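How to wash and dry a heavy bedspread at home (without wrecking the machine)

12/09/2020

Quick one today, got a pile of bedding waiting. People keep asking how I do the big bedspreads without hauling them to the laundromat. Long version below. Skip to the drying part if you already know how to wash stuff, most of the trouble is in the drying anyway.

What you need

A washer with enough room. More on that in a second.
Liquid detergent. The plain kind. I use Kamadico, the unscented one, any liquid will do.
White vinegar, half a cup.
Two or three clean tennis balls or dryer balls.
An old white washcloth for the color test.
A rack or a line or a shower rod you trust.
Most of a day. Not kidding. Start in the morning.

Check the label first

Yes, really. If it says dry clean only, stop here. If it says wash cold, wash cold. If the label is gone (mine usually are, they itch so I cut them off) treat it like cotton that might shrink. Cold water, low heat.

Wool filling, silk, anything with feathers: different page. I'll write that one in January maybe.

The color test

Do this with anything red, navy or black. Anything with a strong color right next to white especially.

Wet a corner. Cold water, a drop of detergent. Press the white washcloth on it hard and hold it while you count to 50. Look at the cloth.

Clean cloth, go ahead.
Faint tint, wash it alone, cold, and get it out of the drum the minute it stops.
Strong color, don't machine wash it. Tub, cold water, change the water till it runs clear. Could take a while.

I skipped this test once with a striped one. Pink stripes after. Still got it, it's on the dog's chair.

Will it fit?

Put it in dry. Loose, not rolled up tight. You should be able to get your whole arm in over the top of it and wiggle. If you have to push the door shut with your knee it doesn't fit. It'll come out with dry patches in the middle and soap in the folds, and you'll have to do it all over.

Front loaders are easier on big things. Top loader with a post in the middle, wrap the bedspread loosely around the post, don't stack it all on one side. My old Economou had a post and it walked half way across the laundry room once. Uneven load. Learned to stop it and shift things around.

Doesn't fit? Laundromat, the biggest machine they have. The one on Brirley has a couple of giant ones in the back. Go early.

Before it goes in

Shake it outside. Hair, crumbs, whatever.
Look for loose threads, snip them, don't pull.
Small tears get sewn now. A small tear going in is a big tear coming out.
Spots: dab of detergent, rub with your fingers, leave it 33 minutes or so. OK half an hour. I set the timer on my phone to weird numbers so I know which alarm is which.

No bleach on colors. I know you know.

Washing

1. Bedspread in, loose.
2. Half the detergent you think. Big things soak up soap and hang on to it. Two tablespoons is plenty for a normal one.
3. Cold water, gentle or bulky cycle. Bulky if you've got it, it uses more water.
4. Vinegar in the softener slot. No softener. Softener makes cotton feel greasy after a few rounds and it won't soak up anything.
5. Extra rinse ON. Don't skip it. If you only take one thing off this page take that.
6. Extra spin at the end, medium speed. Saves a ton of drying time.

Stay in the house while it runs. If it starts banging, pause, open, spread the load out, start again.

When it stops, grab a handful and squeeze. Suds? Another rinse. No more soap obviously.

Drying in the machine

Low heat. It's slow, fine. High heat cooks the outside and the middle stays damp, then it smells in a week and you blame the detergent.

Tennis balls in. They make a racket. Shut the door.

Every half hour take it all the way out, shake it, turn it over, put it back with a different part in the middle. Pain in the neck but it balls up otherwise, there's always a damp lump in there somewhere. Check the seams and the corners, they dry last.

Clean the lint trap every time you stop. A bedspread can fill one in a single go.

Drying on a line or rack

My favorite if the weather's decent. Wet cotton is heavy, so use two lines side by side and drape it over both like a tent. Air gets up the middle. One line gives you a crease down the center and it dries about as fast as a brick.

Out of full sun for dark colors. Flip it at lunch.

Indoors, shower rod works if it's the screwed in kind. Tension rod, no. Ask me how I know. Towel underneath for drips, fan on, door open.

Putting it back on the bed

Has to be all the way dry. Put the back of your hand on it, if it feels cool it's probably still damp. Give it another hour over a chair.

Lay it across the mattress from the foot end, grab both bottom corners and give it one big snap. Then walk up each side pulling it even. Let the sides hang the same. Plaids and stripes show every inch you're off, so line up one stripe with the edge of the mattress and work from there. Plain colors, who cares, near enough. 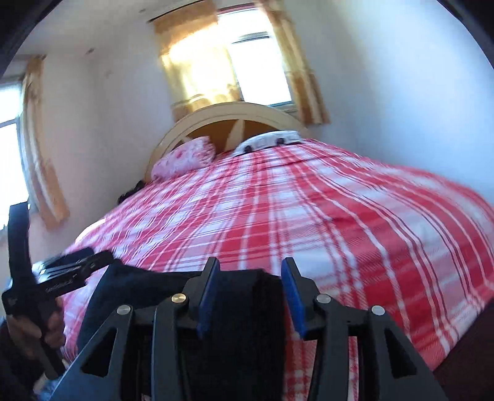

Wrinkles: spray bottle with plain water, light mist, smooth with the flat of your hand, leave it alone till it dries. Do not iron on the bed. The mattress doesn't like it.

Pillows go on last. If you pull the spread up over them you need more length at the top, so figure that out before you snap it, not after.

How often

Every couple of months for one that's just on top. More if pets sleep on it, or kids eat on it. In between, shake it out and hang it over something for an afternoon. Airing does more than people think.

Stuff that goes wrong

Stiff and scratchy: too much soap. Rinse again with vinegar, no detergent.

Smells musty: wasn't dry when you folded it. Rewash, dry longer.

Shrunk a bit: soak in cool water, pull it gently to shape while wet, dry flat. You get some of it back. Not all.

Fuzzy all over: washed with towels. Wash it alone next time. A fabric shaver gets the worst off, go easy.

Washer shows an error and won't spin: overloaded or lopsided most of the time. My Sodex flashes 603 when it's had enough, no idea if yours does, check the booklet. Take the thing out, let the water drain, put it back in looser.

Storing the spare

Fold in thirds, then roll. Cotton bag or an old pillowcase, not plastic, plastic traps damp. Refold it a different way once in a while so the creases don't set. Top shelf of the closet, nothing heavy on top.

Mine's beeping, got to go flip it. Leave questions in the comments, I'll get to them Monday.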